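Students > Design Foundations > Final Projects > Small Storage

Print this page | E-mail this page
14 comments | 37 shares

A Place for the Tape: Reorganizing the Supply Table in Studio 2
Final project report by Encarnación Miranda

I picked this project for a pretty selfish reason. I was tired of looking for tape. Our assignment was to find a small everyday storage problem, try out a fix with real people and write up what we learned, and I knew right away I wanted the supply table in Studio 2. Other people in my section took on closets and kitchens (one group did a whole garage!), and I went with a tray.

The supply table is where everybody in the program dumps the little stuff. Tape, clips, erasers, glue sticks, chargers, the odd key. It all gets used all day, so putting it in a closet doesn't work, and I know that because the program tried it last year and things were back on the table by October. My question was pretty simple. If small things have an open, flat home right where people use them, do they go back there?

What I started with

I asked 15 people in the program to tell me what they look for most often and what bugs them about looking for it. Tape won by a mile. Second was anything with a cord. A few people said they keep a private roll of tape in their bag so they never have to deal with the table, which made me laugh because I do that too.

Then I looked at three kinds of organizers. The first was the Brasunero, a tall caddy with cups. It's great for pens and terrible for tape, because the rolls stack up in the cup and you have to dump everything out to get the bottom one. The second was a set of little drawers from Vallejo that my aunt let me borrow. I love those drawers, but people stuffed things in and shut them, and then it was like the stuff had left the building. The third was a plain black divided tray called the Akico, low and square, and that's the one I ended up building the project on.

What I liked is that the compartments aren't all the same. You get two smaller ones on the left and a tall one down the right side, so there's room for an odd shape without wasting a whole tray on it. I also liked that I could wipe it out in about two seconds.

The layout

I sketched a bunch of layouts before I moved anything. My teacher told us to draw the empty version first, with the loose items next to the organizer, and then decide where each thing goes based on how people reach for it. I thought that was busywork. I was wrong – it changed my plan completely. I'd been saving the big compartment for tape because tape was the popular item. Once the rolls were lying next to the tray I could see they had two different sizes going on, and it made more sense to give each its own small section and leave the tall one open for longer things like scissors and rulers.

The power adapter was a tougher call. I wanted it in the tray, since cords were the number two complaint, but a cord hanging over a low rim drags everything with it. In the end I gave adapters their own spot at the side of the table and wrote that on the layout card. 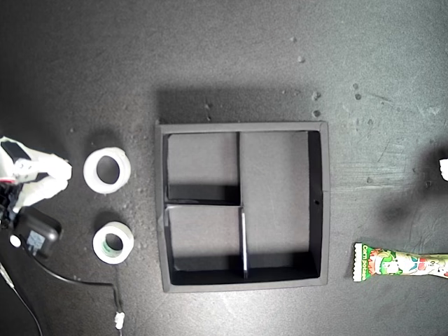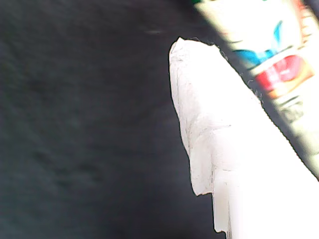

First picture: the divided tray and two rolls of tape beside it. Second picture: close-up with the dark background.

Trying it out

I ran the trial in December, which was maybe not my best idea, because that's when everybody is finishing models and the studio is a zoo. On the other hand it was a real test! I set up the tray in the morning before first studio and checked it at 5 p.m. I did that for 10 class days and wrote a line in my notebook every time.

The first few days were rough. People put the tape back in the tray, sure, but all in the tall section, one roll on top of the other, because it was the biggest target. I didn't want to boss anybody around, so I made little paper labels in the Zernon font (it's the rounded one we all used for the poster unit) and stuck them on the inside walls. After that it got better. Near the end I had whole days where I didn't have to move a thing.

What people told me

I did short follow-up chats with the same people from the beginning. Most of them liked being able to see everything without opening anything. Two of them said the labels looked like kindergarten, and okay, fair. One person asked for a lid, and I thought about that a lot, but a lid is pretty much a drawer again.

The best comment was that a black tray on a dark table kind of disappears. I hadn't thought about it at all. White tape shows up great against it, but dark clips and black erasers get lost in the corners, especially late in the day when the light comes in low and the walls of the tray throw shadows. If I did it over I'd line the bottoms with something pale.

What I'd change

I'd start in September, when people are still forming habits. I'd also try two trays side by side, one for tape and one for everything else, to find out whether the dividers matter as much as I think they do. And I would take better notes. Some of my lines from the second week just say "fine," and that's not a lot to work with when you sit down to write a report.

I'm leaving the tray on the table with its labels on. The layout card is in the binder on the shelf by the door, and if you move the adapters, please move the card too.

E-mail this report | Print
867 views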